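Language, Parish and Party: Competing Claims on the School Question in Arero, a Study of Printed Sources

Roya Alipour
Final project report, Comparative Nationalism seminar
Submitted Jul 10, 2024

1. Purpose

This report examines how two organized groups in the district of Arero used the dispute over school language to define who belonged to the nation. The first group, referred to here as the parish party, treated the local language as part of a religious inheritance. The second, the civic league, treated the state language as the condition of equal citizenship. The dispute is usually described as a disagreement over teaching. The printed record suggests that both sides were arguing mainly about authority over children outside the home, and that language served as the term in which this could be stated publicly.

2. Background

Arero was joined to the neighboring district of Prondia by an administrative reform one generation before the dispute began. Prondia had a larger town population and a school system already run in the state language. Arero had parish schools, most of them small, with teachers appointed by the clergy and paid partly in kind. The reform left the parish schools in place but made their certificates invalid for public employment. Families could keep the old school or gain access to the new posts, and for several years many tried to do both by moving older sons to relatives in Prondia.

Earlier work on the region follows one of two lines. The first explains the conflict by economic position: the league drew on clerks and shopkeepers, the parish party on tenant farmers. The second explains it by belief. Neither accounts well for the town of Hemmin, where tenant farmers supported the league in large numbers and continued to attend church at the same rate as before.

3. Sources and method

The main source is the weekly paper Tirnora, which was printed in Hemmin and took letters from both sides. I read 737 issues and recorded every item in which the school question was the main topic. This produced 389 items. Of these, 163 were signed letters, and the rest were editorials, meeting notices and reprinted speeches. Each item was coded for the writer's position, the grounds given, and the word used for the national community.

Coding was done twice, with an interval between the two passes. Where the results differed, I kept the second reading and noted the first in the appendix. Items that used more than one kind of argument were assigned to the one that came first in the text. This rule is easy to apply but probably overstates religious argument, as many letters open with a set pious phrase before turning to practical matters.

4. Findings

Religious language appears on both sides. League writers quoted scripture nearly as often as their opponents in the early years, usually to support a duty of obedience to lawful government. The difference lies in what the quotation was used to establish. In parish letters the religious claim fixes the boundary of the community. In league letters it fixes the conduct of people whose membership has already been settled by law.

The second finding concerns vocabulary. Parish writers at first used a word best translated as "the faithful here" and only later took up the word for nation. The change follows the December assembly at which the certificate rule was confirmed. After that meeting, parish letters speak of a nation with rights older than the state, and the older word is mostly confined to notices of services.

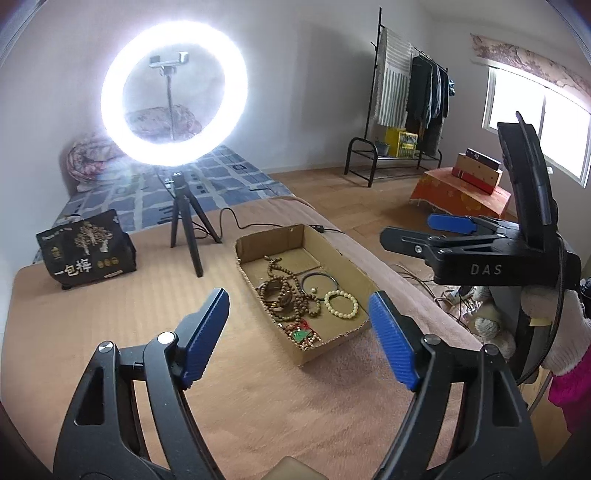
The timing matters for the argument about causes. If national feeling had produced the dispute, the national vocabulary should appear before the assembly or at least alongside it. In the Tirnora material it comes after. The parish party seems to have borrowed the form of its opponents' claim in order to answer it on equal terms — a pattern reported in other borderland cases covered in the seminar.

Hemmin remains the hardest case. Letters from the town seldom mention nation at all. They deal with distance to school, fees and the cost of lodging in Prondia. Support for the league there may have been support for a nearer school with valid certificates, which would explain why church attendance did not change.

5. Limits

Tirnora was edited by 2 men during the period studied, and the second was more willing to print long letters. Part of the rise in religious argument may reflect that choice. Unsigned items could not be tied to a place. Women signed very few letters, although the meeting notices show that they attended. The parish account books would allow a check on the claims about fees, but they were closed to readers while the project was under way.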